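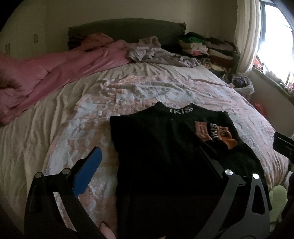 Section 7. Preparing and Running a Visitor Demonstration

7.1 Scope

This section applies to demonstrations of the Mutia hand-held gripper pair given to visitors during an open day or a scheduled tour. It covers the garment-folding task only. For the shelf and drawer tasks, refer to the Scanlon supplement.

The demonstration is led by one operator, who holds both grippers. A second member of staff acts as host and speaks to the visitors. The operator does not answer questions while a gripper is in motion.

7.2 Before visitors arrive

1. Charge both grippers and confirm that the status screen on the host tablet reads Ready for each.

2. Open and close the fingers of each gripper through their full travel. Listen for scraping at the pivots. A gripper that scrapes is to be withdrawn and reported to Gearóid Conneely at the Jikwood office.

3. Spread the garment on the bed, front side up, with the neckline toward the headboard. A dark garment should be laid on lighter bedding so that its outline can be followed from the viewing line.

4. Set the recording limit to 315 seconds. Do not use the factory setting of 709 seconds for public sessions.

Note: The bedding does not need to be pulled flat. Visitors are generally interested in how the task is done in an ordinary bedroom, and other clothing and covers may be left where they are.

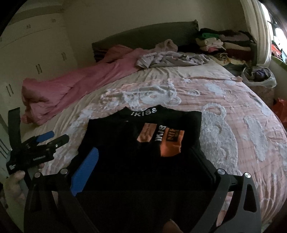 Can a visitor try the grippers?
Visitors may handle the grippers after the folding run has ended and the operator has switched both units to Practice. Visitors under the age set by the site must have an adult beside them.

7.3 Running the demonstration

1. The host announces the start. The operator takes one gripper in each hand and presses Record on both.

2. Bring the fingers down over the fabric slowly, with the pads facing each other. Close on the cloth only, and leave the blanket beneath it free.

3. Fold the garment. The order of folds is left to the operator, but it should be the same for every group on a given day.

4. Keep the folded garment in view of the visitors for a short time before releasing it.

Caution: Keep fingers clear of the linkages while the grippers are closing. The gap between the bars narrows quickly near the end of travel.

Caution: Do not rest a gripper on the bedding with the fingers open. Loose threads may be drawn into the pivots.

5. If a fold fails, open the fingers and begin that fold again. The host should tell the group that a repeat is taking place. Do not stop the recording.

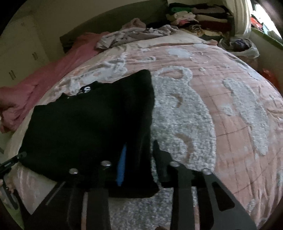 6. Press Stop on both grippers and wait for the tone. Each unit requires 2 tones before it may be switched off.

7. Shake out the garment and lay it flat for the next group.

7.4 After the session

Transfer the recordings to the Sekside station before the end of the day. The station holds 200 sessions. When it is full, the oldest sessions must be moved by the site lead.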